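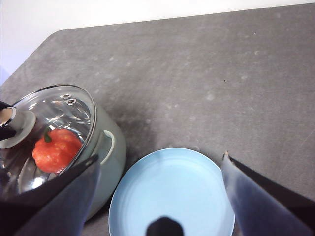

家事の自動化は、掃除や洗濯のように専用機が早くから普及した分野と、台所の片づけのようにほとんど手つかずの分野とに分かれる。今回は後者を扱う。台所の作業は、人間にとっては考えるまでもない動作の連なりである。たとえば「鍋の中のトマトを皿に移す」という課題を、ロボットの手先側から考えてみる。鍋には透明なガラスのふたがかぶさっていて、トマトはその下にある。トマトが見えていても、ふたをどけなければ手は届かない。ふたのつまみは上が黒く、鍋の胴は淡い緑、皿は水色で、色だけなら区別はやさしい。難しいのは、ガラスに映り込んだ光と中身とを見分けること、つまみをどの角度からつかむかを決めること、外したふたをどこに置くかを決めることである。

ホーム | 講義一覧 | 第6回 | 第7回 | 第8回 | 参考文献 | 課題提出

生活支援ロボット概論　第7回 配布資料
機械はもう家事ができるか（1）台所編
担当：Endang Entili
2026年3月27日

1．問いの立て方

「ロボットは家事ができるか」という問いは、そのままでは答えられない。少なくとも次の点を決める必要がある。

・どの作業か（始まりの状態と終わりの状態を書く）
・どの環境か（決まった台所か、初めて入る台所か）
・人の手助けを何回まで認めるか
・どれだけの時間をかけてよいか
・失敗したときに何が起きるか

動画の多くは一つ目しか示していない。再生速度が上げてあるか、遠隔で人が操作していないか、何回目の試行かを、見る側が確かめること。

2．歴史の整理

産業用ロボットが工場に入り始めたのは1960年代である。当時の仕事は、決まった位置に来る決まった部品を、決まった動きで扱うことだった。溶接、塗装、搬送は今もこの延長にある。部品のほうを治具で固定し、置き場所のばらつきを減らしてからロボットに渡す。工場の自動化が進んだ理由の半分は、ロボットの性能よりも周辺設備の側にある。

家庭にはこの前提がない。鍋は毎回違う場所に置かれ、ふたの向きもそろわない。住む人に「鍋は必ずこの印の上に置いてください」と頼めば成功率は上がるが、それで家事が楽になったと言えるかどうかは別に検討する。

3．演習の記録：ふた付き鍋からの取り出し

昨年8月に、演習室の調理台で以下の課題を行った。使用したのは市販の腕に二本指の把持部を付けた構成で、制御にはWetudico、手順の記述にはHalimを用いた。試行は全部で300回、置き方は毎回変えた。

手順
（1）ふたのつまみを見つけ、つかむ
（2）ふたを持ち上げ、台の空いた場所に置く
（3）鍋の中の野菜をつかむ
（4）皿の上で放す
（5）ふたを戻す

（4）までを人の手助けなしに終えたものが260回、そのうち（5）まで終えたものは100回だった。前半の数字だけを見るとほぼ実用に近いと感じるが、ふたを戻すところで大きく落ちる。

失敗の内訳で目立ったのは次のものである。

・ふたの縁が鍋の縁に正しくはまらず、傾いたまま手を放す
・置いたふたが皿に近すぎ、次に腕が皿の縁に触れる
・つまみを浅くつかみ、持ち上げる途中でふたが回る
・野菜をつかむ力が強く、皮に傷がつく

最後の項目は、手順上は「成功」に数えている。採点の基準に傷の有無を入れていなかったためで、次の演習では改める。基準の書き方ひとつで成績が変わる例として覚えておくこと。

4．なぜ鍋のふたが難しいのか

透明な物体は、奥行きを測るセンサーにとって扱いにくい。光が通り抜けたり別の方向へ反射したりするため、ふたの面が「ない」と判定されたり、実際より奥にあると判定されたりする。金属の縁は強く光り、照明の位置が変わると見え方も変わる。

手先に付けたカメラには別の事情もある。対象に近づくほど細部は見えるが、自分の指が視野をふさぐ。つかむ直前がいちばん見えにくい。対策としては、離れた位置で一度見て覚えておく、固定カメラを併用する、指先に触覚センサーを付ける、の三つがよく使われる。どれにも費用と調整の手間がかかる。

ふたを戻す動作は、はめ合い作業の一種である。組立工場ではピンを穴に入れる作業が古くから研究されてきた。違いは、鍋のほうが固定されていないことにある。ふたを押せば鍋も動く。人は片手で取っ手を押さえるが、腕が一本のロボットにはそれができない。

5．作業現場との比較

Bernice Sulemana氏の見学報告（Drunentの小物仕分け工程、別紙）を読んでおくこと。現場の作業は一見すると台所に似ており、形の違う品物を箱から出してトレーに移す。ただし現場では、取り損ねた品物は脇の箱に流し、あとで人がまとめて処理する。ロボットは難しい品物をあきらめてよい。

家庭では、あきらめた仕事はそのまま住む人に残る。呼ばれて台所まで行き、ふたを直して戻るのなら、初めから自分でやったほうが早いという人は多いだろう。Hudemdenの家庭向け試作機はこの点を考え、できない作業を始める前に知らせる方式をとっている。途中で止まるよりは扱いやすいが、事前の判断そのものが外れることもある。

6．現時点での見立て

担当者の評価を表の代わりに書いておく。議論の出発点であり、定説ではない。

床の掃除：専用機で可。段差と床の上の物は人が片づける。
食器を食洗機に入れる：条件付き。形のそろった皿なら可、重なった椀や薄いグラスは不安定。
野菜を鍋から皿へ移す：条件付き。ふたがなければかなりできる。
ふたの開け閉め：開けるほうは可に近い。閉めるほうはまだ。
加熱中の鍋を扱う：授業では扱わない。やけどと火災の危険があり、評価方法が定まっていない。

次回までの課題

自宅の台所の作業を一つ選び、始まりと終わりの状態、認める手助けの回数、成功の基準をA4一枚にまとめる。基準には「してはいけないこと」を必ず一つ含める。第8回の冒頭で二人一組になって交換し、相手の基準のあいまいな箇所に線を引く。別紙は当日も持ってくること。

お問い合わせ：生活支援ロボット概論 担当 Endang Entili｜無断転載を禁じます｜ページの先頭へ戻る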